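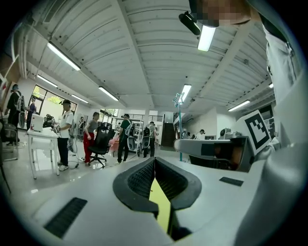
Remedios Cordero would like people to look up first when they come into the Manole hall. The lights, she says, are the reason why colors can be judged there at all, and a play set stands or falls with its colors.

Trondasel opens Manole hall for the making of the Trindow play sets

PRESS RELEASE
16/05/2022

Trondasel, the maker of play and party sets for nurseries, libraries and family homes, has moved the trial and set-up work for its Trindow line into the Manole hall. The hall offers 2,195 square feet of open floor under a white ribbed ceiling with long beams and fluorescent lights. A window with dark frames looks out on green leaves. The company has signed the lease for the whole floor and has kept the room in one piece, without inner walls.

Until this spring the same work was divided between a storage room and a corner of the office. A set was put together in one place and judged in the other, and very often the colors were not the same at the second look. With the move, Trondasel wants to have the choosing, the laying out and the final check of a set under one roof.

A rug, a floor and some stars

The first set to be prepared in the hall is the Trindow Star set. It is made of star-shaped wands on thin sticks and is meant for children's parties, for dressing up and for story hours. The Star set belongs to a line which counts 92 articles at the moment, from paper crowns to cloth capes, and it is the one that customers ask for most. In the past season Trondasel has sent out 1,251 Star sets, more than any other set in the line.

In the Manole hall the wands are laid out on a round rug in yellow-green, directly on the concrete floor. The rug is from Skondura, a small weaving firm that has worked with Trondasel before. It was chosen after a long discussion. A gray floor alone makes every color look stronger than it will look at home, and a white sheet makes the pale ones disappear. On the yellow-green ground the pale yellow star has to prove itself, and the orange-red one has to stay friendly and not become too loud.

"We first wanted a gray rug, to be neutral," says Cameron Hinds, product lead for the Trindow line. "But families do not live on gray rugs. They have carpets with color, and there are other things lying on them. If you can find the star quickly on this rug, you will find it also in a children's room after the party."

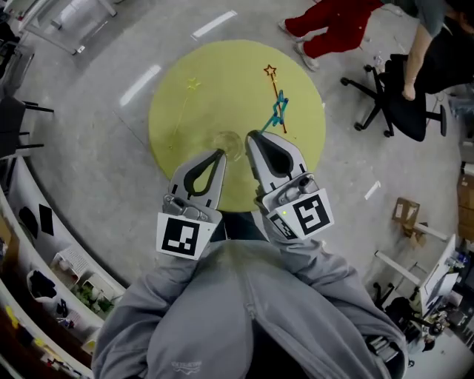
Star wands in pale yellow, orange-red and teal-blue on the round rug, Manole hall.

The layout of a set follows a simple order. First the wands are placed flat, with the sticks in different directions, so that the shape of each star can be compared. Then they are picked up and put down again many times. In this step it is noted how easy a thin stick is to lift from the pile of the rug. Last, somebody stands a few steps away and says which star the eye goes to first. When it is always the same one, the colors of the set are discussed again.

The teal-blue wand is the newest of the Star colors. It takes the place of a dark blue, which looked beautiful in the catalog but almost black in the evening. The pale yellow remains translucent, as the customers know it.

Room for standing and for sitting

The furniture in the hall is kept simple, and the office chairs on wheels can be pushed to where they are needed. White strips are marked on the gray floor. Trondasel has left the concrete as it was – it is easy to sweep, and a dropped wand can be heard.

The coming and going of people is part of the plan. Much of the work on a play set is done close to the floor, at the height where a child will use it, and a colleague who passes by and bends down for a look is often the best critic. "I have changed my opinion about a color more than once because somebody was leaning over and asked me why it is so," says Remedios Cordero, who is responsible for the Manole hall. "In the old storage room there was no place for a second person. Now there is."

The preparation of the hall took 22 weeks. The largest part of this time went into the lights and the cleaning of the floor. Trondasel has not put up curtains at the window and does not plan to do it, as daylight from the side is welcome during the color checks.

Next steps

In October the Trindow line will be extended by a Moon set, which will be laid out and checked in the Manole hall in the same way. Skondura is preparing a second rug for it, again round, in a darker shade. The Star set with the teal-blue wand can be ordered from Trondasel now. Single wands are available as replacement in all the current colors.

Nurseries and libraries which would like to see a set before they order can arrange a visit to the hall. We ask for a short message in advance. Visitors are kindly requested to come with flat shoes and to leave bags at the entrance, so that the rug area stays free.

About Trondasel

Trondasel develops and sells play and party sets under the name Trindow. The sets are sold directly and through toy stores.

Press contact
Cameron Hinds, Trondasel, Manole hall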